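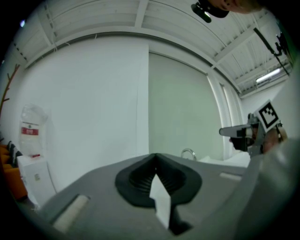
Contents Chapters Glossary Index

Textbooks > Building Interiors > Part 2 > Ceilings and Overhead Services

Filed under: Interior finishes, Lighting

Chapter 20
Slatted and Panelled Ceilings

The ceiling of a workroom carries more than its own weight. Light fittings, cables, detectors and air grilles are fixed to it or passed through it, and each affects how the finish is set out. Chapter 19 dealt with plastered ceilings. The present chapter covers ceilings made up of long parallel panels, together with the ribs and beams that hold them.

20.1 Terms

A panel is a long, narrow finishing piece laid side by side with others of the same width. A rib is a light member crossing the panels or standing between them. A beam is a structural member and belongs to the building – it is not to be cut or drilled for the sake of the finish. Where ribs and beams are left in view, the ceiling is described as exposed.

20.2 Setting out

Panels normally run along the longer side of the room. The setting-out line is struck from the centre, so that the cut panels at the two side walls are of equal width. In the Rodano workshop, used as the worked case throughout Part 2, the room is divided into 26 panel widths. A single error of 2 mm, repeated at every joint, would put the last panel over 50 mm out of position. Widths are therefore checked from the centre line and never from the panel before.

20.3 Light fittings

Rectangular fluorescent fittings are still common in older workrooms. The fitting should be supported by a rib or beam, as most finishing panels are too thin to bear it. Its long side may lie along the panels or across them. Fittings laid across the panels interrupt more joints and need trimming pieces on each side.

20.4 Cables

Surface cables should follow the ribs as far as possible and be clipped at regular spacing. Loose runs collect dust and make later work harder to trace. The Amrani method, described in Section 20.7, keeps power and signal cables on opposite faces of the same rib.

Before reading on, students should review the load tables in Chapter 18.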